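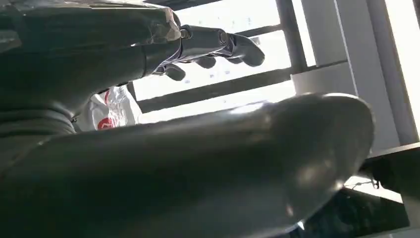 Home & Garden > Basements and Damp

Dehumidifier runs all day and the basement still smells like a pond

Posted by gravelpit_annie, 2021-09-13

We bought a house outside Skevow in May. The listing called the basement "cool and versatile," and I can confirm that it is cool. It also smells like a pond that has given up.

On the advice of everyone I have ever met, I bought a dehumidifier. It's a Peltonen, secondhand, $181, and the seller swore it had been used for one summer. It runs constantly. I empty the bucket before work and again when I get home, and the little display says 68 percent no matter what I do. I set it to 50. It doesn't care what I set it to.

The floor is bare concrete, about 500 square feet. No puddles, even after heavy rain, but there's a white crust along the bottom of the north wall that comes back when I brush it off. Two small windows, which I have been leaving open all summer to let the damp out. The dryer is down there too and vents through the wall with one of those foil accordion hoses.

My electric bill last month was $289. The one before I bought the thing was much nicer and I miss it.

Do I need a bigger machine? A second one? A company called Vindberg came by and offered to "encapsulate" the whole space for a number I asked them to repeat. I'd like to try the cheap stuff first if there is any cheap stuff.

mudroom_philosopher

Close the windows.

I say this with love, having done the same thing for three summers. Warm summer air holds a lot of water. You let it into a cool basement, it cools off, and the humidity shoots up. Your dehumidifier is currently trying to dry out the county. Shut both windows, shut the door at the top of the stairs, and give it a week before you spend another dime.

While you're waiting, go look at that dryer hose. The foil ones split, usually at the back where you can't see, or they slide off the collar and just sit there near the hole looking employed. A load of towels puts a startling amount of water into the air. Run the dryer and feel along the whole length of the hose with your hand. If you get warm, linty air anywhere, replace it with rigid metal duct and use foil tape on the joints. Regular duct tape dries out and lets go, in spite of the name. And if the dryer is gas, stop using it until that hose is sound, as you don't want the exhaust in the house.

Next, go outside in the rain and look at your gutters. I know. Take an umbrella. What you want to see is where the downspouts let go of the water. Mine let go of it directly against the foundation, on the north side, where I also had a white crust. The crust is mineral salt left behind when moisture comes through the wall and evaporates. It's harmless by itself but it's telling you the soil on the other side is wet. Extensions for the downspouts cost me $38 for the whole house and did more than both dehumidifiers I'd bought by then.

Also buy a separate humidity gauge, a cheap one, and put it across the room from the machine. The sensor built into the unit reads the air right next to its own bucket, and I wouldn't trust it with anything important. If the gauge says 55 and the display says 68, you have a bad sensor and it will run until it dies.

Last thing, get a length of garden hose and see if your model has a drain port on the back. If you have a floor drain you can stop carrying the bucket around like a medieval servant. The hose has to run downhill the entire way, which I learned at some cost to a rug.

I wouldn't sign anything with the encapsulation people until you've been through one wet spring with the gutters sorted out.

Dutch_oven_44

get a bigger one. we have a huge one at our place in Prekcombe and never had a problem. also try a bowl of charcoal

bt_halfstep

Agree with the windows and the downspouts. I'd add the filter, as it's a used machine. There should be a plastic grille that pops off and a mesh behind it. If it's wearing a sweater, rinse it and let it dry before it goes back in.

To find out whether the floor is part of the problem, tape a square of clear plastic down on the concrete, all four sides, and leave it a couple of days. Drops on the underside mean moisture is coming up through the slab. Drops on top mean it's condensing out of the room air. If it's the slab, downspouts may help but give them a few months.

The charcoal is fine for the smell in a closet. For 500 square feet you would need a bigger bowl.

Contact us | Terms of use | © Community Help Pages | Back to top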